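Search this forum Search Advanced

Hand vs two-jaw for mugs and tubs, what are you all running?

wemanside_di
OK so I've been going back and forth on this since April and I need other people's opinions before I spend more money. I've got the five-digit hand on the arm at the moment and my old Gumell parallel jaw sitting in a drawer. Everyone at work says go back to the jaw. I like the hand! But the thumb is driving me batty, it wants to lead into everything.

Job is plain kitchen stuff in and out of a plastic tub, textured mat underneath. Wrist coupling is the metal one, Ornel controller, firmware 2603. Have a look at where the thumb sits:
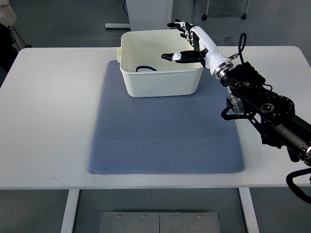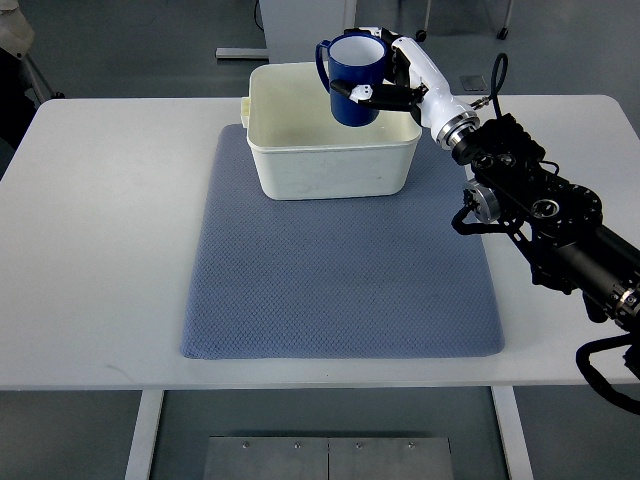 Same tub and mat in both, mug only in the second one.

I'm closing at 200 on the Ornel scale and wondering if that's too gentle for glazed stuff. Cheers, Diane Sutherland

thibodeau_fan
200 is fine for a mug. I'd leave the force alone and look at your approach angle. You're coming in from the right with the handle on the far side, so the fingers have to wrap the body. Why not grab the handle?

gripperless
Disagree with the above, handles are a pain with any hand I've tried. Body wrap every time. And your coworkers are right, a jaw with rubber pads would do this all day for 800 bucks less.

wemanside_di
Ha, they'll be thrilled. But the jaw was hopeless on the tub rim (thick rolled edge, kept skating off it), and I'd rather not swap tools halfway through a run.

thibodeau_fan
Fair enough. Also that cable loop up over the wrist would make me nervous, mine snagged on a shelf and took the connector with it. Bit of spiral wrap?

gripperless
Still say jaw. Try 2 wider pads on it and post how the rim goes.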